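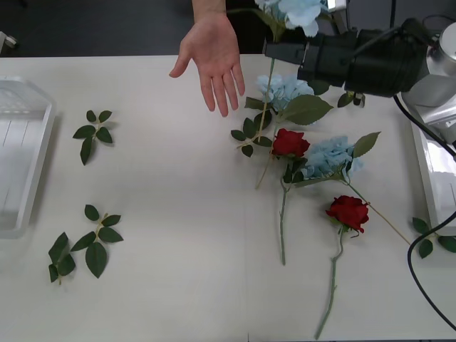
Mesa de flores artificiales, zona de manipulación. Mano abierta sobre el tablero, pinza con una hortensia azul.

Visita a Stidular, jornada de puertas abiertas – notas rápidas

Escribo esto en el tren, así que perdón por el desorden. Fui el jueves, sesión de la mañana, grupo de 11. Nos recibió Eleri Ifans, que lleva la parte de seguridad, y luego pasamos a manos de Rhodri Ellis para la zona de mesas. Café flojo. Acreditación con foto, firma de normas a la entrada, una hoja por las dos caras. La leí entera (creo que fui el único) y es de lo mejor de la visita.

Resumen de la hoja, para los que me lo pidieron:

Una sola persona al alcance del brazo. El resto, detrás de la línea del suelo. Mangas recogidas o ajustadas, nada de pulseras ni cordones colgando – a mí me hicieron quitarme la acreditación del cuello y meterla en el bolsillo. La parada de emergencia se prueba al empezar cada turno y se apunta. Si no está apuntado, no se arranca. Velocidad reducida siempre que haya alguien a la mesa, y la llave del modo rápido no la tiene el operador, la tiene el responsable de turno.

Lo de las manos. Ellis insistió bastante. La mano entra abierta, a la vista, por el lado contrario al brazo si se puede, y no se toca nada que la pinza tenga cogido. Tampoco se le "ayuda". Si una flor queda torcida, se queda torcida hasta que el brazo suelte y pare. Me pareció un poco rígido y lo dije. Respuesta: los incidentes menores del año pasado, 3, fueron todos por ayudar. Pellizcos, nada serio, pero los 3 con parte escrito.

Por qué flores: tallo fino, cabeza voluminosa, hojas que se enganchan. Rosas rojas, hortensias azul pálido, ramitas sueltas de hoja. Las colocan revueltas a propósito, tallos cruzados, algunas cabezas casi pegadas. El procedimiento manda coger por el tallo y no por la flor. Hay un límite de fuerza de cierre por tipo de pieza, fijado en una ficha, y cambiarlo pide dos firmas. Pregunté el valor y no me lo quisieron dar, vale.

Gwenaël Carré, que venía de Premuron, preguntó por los cables. Buena pregunta. La norma interna dice que ningún cable puede cruzar la zona por donde entra la persona, y que hay que dejar holgura para el recorrido completo del brazo. Se revisa cada 5 turnos. Carré opinaba que debería ser cada turno y yo estoy con ella, una revisión visual son segundos. Ifans tomó nota, a ver.

Evaluación de riesgos: la hacen por tarea, no por máquina. O sea, el mismo brazo con otra pinza es otra evaluación. Con otros objetos en la mesa, también, aunque ahi admiten una versión corta de una página. Esto en mi empresa no lo hacemos y deberíamos. Nosotros tenemos una evaluación por célula, de cuando se instaló, y desde entonces han cambiado la pinza dos veces. Lo llevo a la reunión de noviembre.

Charla de Cledwyn Watkins después del descanso, larga. Lo útil: antes de abrir una mesa a personas exigen 2,000 ciclos sin nadie dentro de la línea, con el registro completo. Si hay una parada no explicada, se vuelve a cero. Lo no tan útil: media hora sobre Husix, el programa de registro que usan, con capturas que desde atrás no se leían.

Turno de preguntas corto. Alguien sacó el tema de la formación: Morfudd Craddock contó que los nuevos pasan primero por la sala Beddoe, a mirar y a rellenar hojas de observación, y que no tocan una mesa hasta que un responsable firma. Pregunté si los visitantes podemos tener una copia de la hoja de observación. Me dijeron que la mandan por correo. Todavia nada.

Cosas prácticas por si váis a la próxima: zapato cerrado obligatorio, mandaron a uno a cambiarse. No hay taquillas, las mochilas se quedan en recepción. Fotos solo donde indica el cartel. El autobús desde la estación te deja al otro lado de la rotonda y hay que cruzar por el paso de abajo, mal señalizado – yo llegué tarde por eso.

Si alguien del grupo apuntó la referencia de la ficha de fuerza de cierre, que me la pase, se me quedó a medias en el cuaderno.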